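Two months with the Cuno two-arm kit

I said in April that I would write up the Cuno once I had used it for more than a weekend. It has been on my workshop table long enough now that I have opinions, so here they are.

For anyone who missed the earlier post, the Cuno is a tabletop kit from a small outfit called Flelia. You get two arms, two bases, a gripper for each arm, a camera on a post, the power supplies and a license for their software. You supply the table and the computer. I bought it with my own money and Flelia has not seen this post.

I wanted it for one thing. I run a small gift business out of Wultport, mostly dried and artificial flowers with a little bottle of room scent, boxed and mailed. In a busy week the packing eats every evening. I didn't expect the kit to take that over, but I wanted to find out how much of it two arms could do if I was patient.

Setup took me most of two days. The printed guide is short and covers only the hardware. Each base clamps to the table and has to sit square to the other one, and the guide gives you a paper template for this. Mine had been folded so many times that the holes didn't line up. I measured it by hand in the end. The software install went fine on the second computer I tried. The first was too old, and the program told me so only after it had finished downloading everything.

Cables are the part I would complain about most. Each arm has its own power brick and its own data line, and then there are the lines that run along the outside of the arm to the gripper. Flelia includes a bag of clips, but they are too small for the thicker cable. I bought my own and still have a mess behind the table. If you are planning to put this somewhere customers will see it, think about that first.

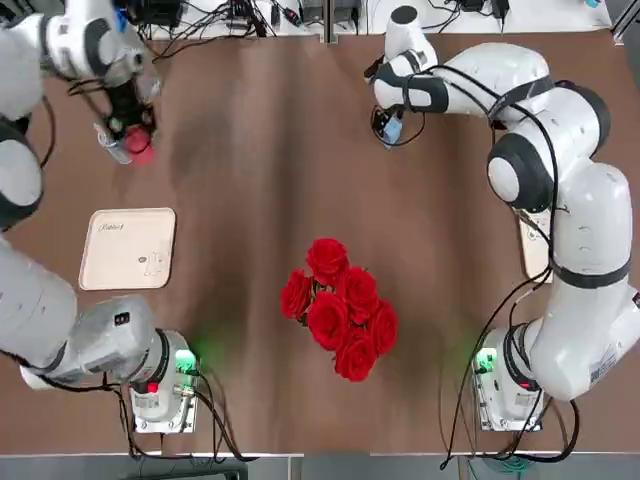

Gripping is where I spent the longest, and where the kit surprised me in both directions. You teach it by moving the arms by hand through a job, over and over, and the software works out its own version from your recordings. It wants at least 30 good runs before it will attempt anything, and I usually gave it more. Small hard things it picked up quickly. The clear bottle with the red cap is a good test, as it's light and smooth and you can easily knock it over, and the left arm will hold it on its side like that, well clear of the roses, while the right arm has something else in its fingers. The black fingers don't mark the plastic. I had expected to have to glue on some sort of pad and haven't needed to.

Flowers are harder. A bunch of roses has no flat side and no obvious place to grab, and the petals give. If the gripper comes straight down on the blooms it pushes them apart. I got better results by teaching it to come in low and from the side, where there is some stem to hold. Even so, I would not trust it with fresh flowers, and I still put the bouquet in the box myself on real orders.

Using both arms at once is the main reason to pay for this kit over a cheaper single arm. They share one set of coordinates, so each knows where the other is, and the software slows them both down when they get close. I have had two bumps since I started, both my fault, both after I moved a base and skipped the calibration. Calibration takes a few minutes. Do it every time.

Speed is poor. I timed one full job, which was bottle to tray, card to tray, and arms back to rest. It took 290 seconds on the default settings. I can do the same thing by hand before the first arm has finished moving. You can raise the speed, but above the middle setting it starts to fumble the bottle, so I leave it alone and let it run while I do labels at the other bench.

I had one failure. A wrist joint began clicking in the third week and then stopped turning all the way. I wrote to support and got an answer the next morning from Rhiannon Landeg, who asked for a video and then sent a replacement part without arguing. The swap took four screws and a lot of swearing at a connector. It has been fine since. She also told me the paper template is being replaced with a plastic one, so newer buyers may have an easier time than I did.

The software is plain and mostly stable. It crashed twice while saving and I lost one set of recordings. Now I export after every session. I have 394 recordings saved, and the search tool is bad enough that I keep my own list in a notebook - name of the job, what was on the table, whether it was any good.

Several people have asked how it compares with the Trevor. I have only used a Trevor for an afternoon at a friend's shop. It's faster and much quieter, and it costs a good deal more for one arm than the Cuno does for the pair. If all you need is to move one thing from here to there, I'd look at the Trevor first.

Would I buy the Cuno again? Yes, with the understanding that it's a kit and that most of the work is yours. It saves me a little time now and I expect it to save more by the holidays. The next thing I want to try is folding tissue paper, and I'll post how that goes.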